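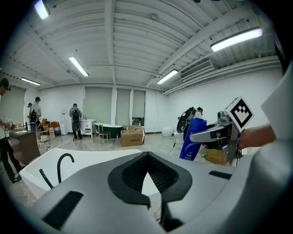

*Page last changed: May, 4:40 pm*

**List:** Rirwood Home Repair and Upkeep
**Subject:** Re: Hard water, tub rings and black fixtures

Replying to the list because two people asked me the same thing off-list after the first message went out. The original is quoted in pieces below and my answers follow each piece.

> We moved to the Rirwood side of Plolthorpe last fall and the water here is much harder than what we had before. The bathtub gets a chalky ring after two or three uses. The faucet is black and shows every spot. I have been using a powder cleanser and a green scrub pad. It gets the ring off but the tub looks duller than it did. What should I be using?

Stop using the powder and the pad. Both will scratch a glossy tub, and once the surface is scratched the scale has something to hold on to, so the ring comes back faster and is harder to get off. I did this to my first tub and it never looked right again.

For the ring itself, plain white vinegar is enough on most tubs. I mix 500 ml of vinegar with 500 ml of warm water, soak a few old cotton rags in it, and lay them along the ring. Leave them ten minutes, lift them, wipe with a soft cloth, and rinse well. If there is still a line, do it again. Two short rounds are safer than one long one.

Before any of that, find out what the tub is made of. Acrylic takes diluted vinegar fine. Older enamel over cast iron may not, because some of those finishes were never made to resist acid and will go cloudy. A magnet will stick to enameled steel or iron and won't stick to acrylic. If it sticks, use dish soap and baking soda paste instead, rub lightly, and expect it to take longer.

Never mix vinegar with bleach or use one right after the other. That includes bathroom sprays with bleach in them, so read the label on whatever you used last.

> The faucet is the bigger worry. There is a white crust around the base and little spots all over. I tried the same vinegar on it and I think one area looks lighter now.

Black fixtures are a different job from the tub. The black is usually a coating, and coatings vary a lot. Some are tough and some will lighten with any acid at all. If you already see a lighter area, don't put vinegar on it again. Wash with warm water and a drop of dish soap, rinse, and dry it with a towel. Sometimes what looks like fading is a thin film of dried mineral, and it goes away when you wet it. If it looks even when wet and patchy when dry, you have film. If it looks patchy both ways, the finish has changed and cleaning won't bring it back.

For the crust at the base, wrap a rag soaked in hot water around it for half an hour and then work at it with a wooden toothpick. Go slowly. Change the rag when it cools. It took me three evenings on ours, and the last of it came off in one piece.

A little car wax on a soft cloth helps some black finishes shed water, but check the care sheet from the maker first. Ours said no wax, so I just keep a small towel on a hook and wipe everything down after the last shower of the day.

> Also the hand shower sprays sideways now. Do I need a new one?

Probably not. If the nozzles are rubber, rub them with your thumb while the water is running. Most of the scale breaks up and washes out. If that doesn't do it, unscrew the head from the hose and look for a small screen washer in the connection. Ours was packed with grit. Rinse it from the back side and put it in the same way it came out.

If you have to soak the head, soak only the spray face, in a shallow dish, so the vinegar stays off the finish as much as possible.

> Somebody at the Gilla meeting said to get a softener. Is it worth it?

It depends on your water and your space. Get a test first. Mine came back at 192 parts per million, and anything above 180 is usually called very hard. I decided on a softener after that, mainly for the water heater and the dishwasher. The unit and the install came to a bit under $1000, with the drain line already in place. A neighbor on Colombo Street got a quote of $3000 for the same size unit because there was no drain nearby and the pipe had to be rerouted. Ask for the plumbing to be priced separately from the equipment so you can compare.

A softener won't take off scale that is already there. Clean everything first. It also won't stop spots completely, but the ones you get wipe off with a damp cloth.

If you rent, skip the softener and get a squeegee. Keep it by the tub and run it around the sides while the water drains. It takes less than a minute and the ring mostly doesn't form.

I still have half a pack of hardness test strips. They don't expire until next year. Write to me off-list if you want a couple and I'll leave them in the box at the Gilla hall.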